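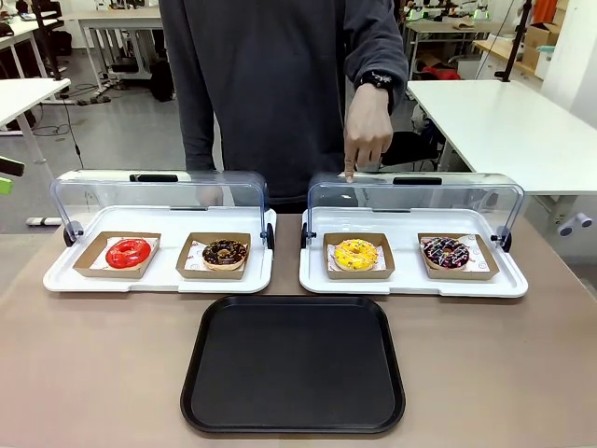

Deux vitrines, couvercles relevés

Lot adjugé, prix différent sur la facture : c'est normal ?

Posté le 31 mai 2018 dans Ventes aux enchères et brocante

Bonjour à tous. J'ai remporté une petite huile non signée (une marine, très brune, avec un bateau qui penche) chez Flunden. Mon enchère maximale était de 1 200 euros, le marteau est tombé pile dessus, j'étais fier comme un paon. Ce matin, facture : 1 589 euros. J'ai relu trois fois. Il y a des « frais acheteur », un « frais live » et une ligne « manutention » pour un tableau qui tient sous le bras. Est-ce que je peux refuser de payer la différence ? Le catalogue disait « attribué à Hodžić », si ça change quelque chose.
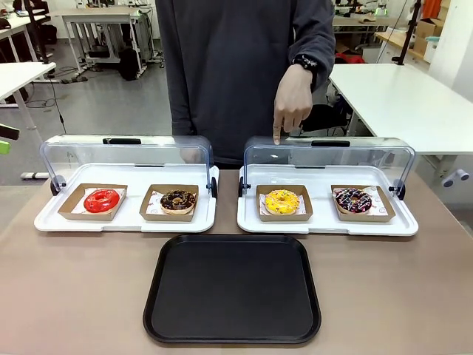
2 réponses

Réponse 1
Non. Fallait lire les conditions de vente. Chez Sunstead c'est pire.

Réponse 2 (retenue par l'auteur de la question)
Bienvenue au club. Le prix marteau, c'est celui qu'on raconte aux amis ; celui qu'on paie est au bas du bordereau. Les frais acheteur figurent dans les conditions générales, en corps 6, juste après le paragraphe sur le parking. En enchérissant vous les avez acceptés, donc pour cette ligne-là, c'est cuit. Le frais live, pareil, si vous êtes passé par une plateforme du genre Halusness : elle prend sa part en plus.

La manutention, en revanche, mérite un mail. Demandez à quel article des conditions elle correspond. J'ai fait le coup en novembre pour une ligne de 39 euros, elle a disparu sans un mot d'excuse.
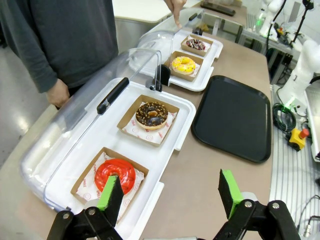

Pour le « attribué à », regardez aussi la définition dans le catalogue. En principe, ça veut dire que l'œuvre date de la période de l'artiste et qu'il y a des présomptions sérieuses. « Dans le goût de », ça n'engage à peu près personne. Et la prochaine fois, calculez à l'envers : si vous avez 2 000 euros à dépenser, frais compris, arrêtez-vous bien avant. Je sais, en salle on n'y arrive jamais.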